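Can a machine tidy up yet? Notes from a winter of putting things in baskets

Regular readers will know I have a soft spot for any attempt to hand the dull jobs over to something with a plug. So when Agathe Pons wrote to say her small group at Plerncombe had moved on from stacking blocks and was now working on proper household chores, I was on the train before I had finished my reply!

The short answer to the question in the title is "a bit, and more than last year". The long answer takes in a lot of baskets.

Agathe's group has a list of 82 chores, pinned up in the corridor and much scribbled on. It began as a list of everything her own family did in one weekend, and it has grown a shop-floor section thanks to Reijo Koskela, who came over from Partanen in June and knows far more about stockrooms than the rest of them (he can talk for an hour on the subject of shelf labels, and I was glad to let him). Folding is on there. So is wiping, and feeding the cat, which has a question mark beside it. But the chores they keep going back to are the humble ones: pick this up, put it there, take it out again.

I had assumed that would be the easy end. Reijo laughed at me, quite kindly. A factory arm can set a part down in the same spot all day long, he said, because the spot has been built for it. Your living room hasn't been built for anybody. The basket is round, the floor is shiny, the sun comes in at a different angle every hour, and somebody has left their bag where you wanted to look.

What they do about this is lovely and low-tech. A person takes a pair of gripper fingers, the same shape as the ones the arm will wear, and does the chore by hand. The black-and-white patterned cubes fixed below the fingers let the software work out where each finger is as it moves. You do the job, and do it again, and the recordings become the lesson. I had a go myself, and it's astonishing how clumsy you feel when your whole hand has been swapped for two fingertips. I dropped the first thing I picked up. I dropped the second as well.
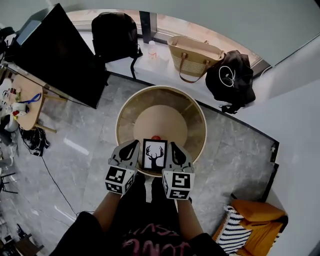

Where the machines have got to

The arm they train is called Flumar, and it has a sulky way of pausing before it moves that I became very fond of. In the latest round it was given 102 goes at lifting a small object out of a container, with the container shifted between goes. It managed 9 in a row at one stage and the whole room went quiet, me included. Then it closed its fingers on thin air and we all breathed out again.

Woven sides are a real nuisance, it seems. A smooth plastic tub gives the software a nice clean edge to find, whereas weaving is all little shadows, and sloping walls mean the fingers have to come in from nearly straight above. Agathe thinks that will be sorted out with more recordings. They have 352 so far for baskets alone, made by different people in different rooms, left-handers included. Reijo is less sure and would like to try softer pads on the fingertips first. They were still arguing about it, very happily, when I left to find a sandwich.

The shop-floor jobs are further along, as you might guess. Boxes are square and shelves stay put. Reijo's old colleagues at Partanen already have an arm moving empty cartons from one trolley to another, slowly, with a person nearby to straighten the ones that land crooked. He wouldn't call it finished. He did say the night shift has stopped complaining about it, and he seemed to think this was the highest praise going.

As for the home, my own view (and I'm an optimist, so adjust to taste) is that we'll see a machine that can put the toys away in a room it knows well before we see one that can cope with a strange house. Even that would make me very happy. I have two nephews and a great many wooden trains.

Next on the Plerncombe list is emptying a shopping bag, and Agathe has promised to let me try the fingers on a bunch of grapes. There is also a visit to the Zurach workshop to come, where they are working on doors and drawers. If you have a chore you would like added to the corridor list, send it in and I'll pass it on. Someone has already asked for duvet covers.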